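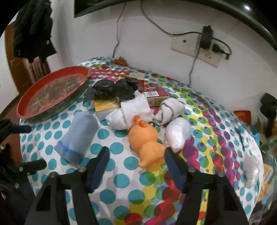 July
By Theresia Holzer

How to run a hand-held gripper demo at home

I came back from the Trilar open day with a borrowed gripper, a head full of ideas and a family who all wanted a go. We had a brilliant time with it! If you're hosting a visit of your own, you don't need a lab. A bed or a low table will do, along with whatever is lying about the place.

Before people arrive

Put a patterned sheet down and leave a bit of clutter on it. Visitors love seeing the tool used among real household stuff -- boxes, bags, the lot -- and it makes them think harder about how they reach for things. Then choose one hard toy and a few socks. Socks are wonderful for this, as every one folds differently.

Find a tray with a raised rim to be the target. Ours is big, round, red and thoroughly battered, and I wouldn't swap it for a new one.

The first go

1. Hold the gripper low and let the visitor open and close it a few times in the air.
2. Start with the toy. Ask them to bring both pads in level with its body and squeeze slowly.
3. Lift, carry it over the rim, lower it, and only then open the fingers.
4. Move on to a sock. Pinch the thick part, as a single layer of cloth slides out very easily.
5. Open the fingers wide before backing away, or the sock comes along for the ride (everyone does this once, me included).

An orange toy and a light blue sock-like piece make a good pair to finish on, with room left between them in the tray so the fingers can get round either one.

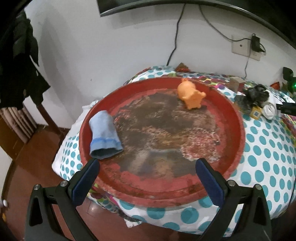

Ruairí Mac Carthaigh: We tried your steps at the Lotby open day and the socks were a huge hit, but our younger visitors kept twisting their wrists halfway across. Getting them to stand square to the tray first sorted most of it.

Good tip, and I've started doing the same. I'd add that a turn should be kept to 2 minutes or so when there's a queue. At Droravden they logged 1,721 pick-ups over their open day with short turns like that, and people kept going back to the end of the line for another try.

Swap the socks over between visitors, and wipe the pads with a dry cloth if they pick up fluff.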